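Kairys puts off robot arm purchase until August

2020-06-16

14 shares | 3 comments

Kairys, the kitchen cabinet maker, has decided to wait until August before buying its first robot arm, having discovered that the arm was the cheap part.

The original budget covered one machine from Hustberg and a stand to bolt it to. It did not cover grippers, a safety fence, training, or the 100 hours of integration work that Ornon put in its quote on page five. A rival bid from Truvska left integration out altogether, and for a week it looked like a bargain.

"We had money for a robot and no money for it to do anything," said Shamim Rizvi, who runs purchasing.

The company will spend the summer testing in simulation, where a dented door costs nothing. Kairys wants an arm that can open and close its fronts 600 times without complaint, and three gripper designs are on the shortlist. A two-finger model has been tried on screen against a streaky gray panel with a curved lever handle, in a cabinet body of an orange that does not appear in the Kairys catalog.
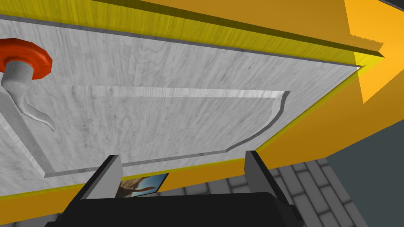 Rizvi expects to bring a revised figure to the owners in August. It will include a line for spare fingers, which all the suppliers mentioned and none of them priced. The simulation license is billed monthly, and so far the only door handles it offers are levers like the gray one on its red-orange base. Kairys mostly sells knobs.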